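Teleop demos in the sim, quick version

You need the Utska client, a gamepad and the Hesholm room pack loaded. Do the stick calibration first. Yes, every time.

1. Start the sim, pick the room, wait for the textures.
2. Hold left trigger to take control. Let go and the arm freezes — handy when you get lost.
3. Press record, THEN move. Slow on the sticks. Jerky demos train jerky policies.
4. Finish the task, hold still, stop recording. Anything over 700 steps gets trimmed so dont dawdle.
5. Do 9 good ones before you train. Bad grasp? Delete it, go agian.

Check the camera before each take. If the view has swung off to bare marble wall and floor, with the arm nowhere in it, reset the view and start over. Those takes are no use for training. 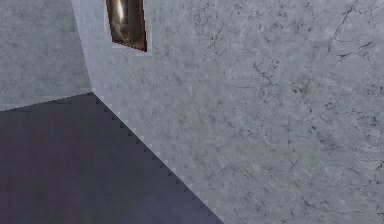
Odthorpe Lab Notes, issue 3, p. 856

Jagged line where the wall meets the floor is only rendering, leave it. Same for blurry textures. Export when done — Krishnan format, not raw.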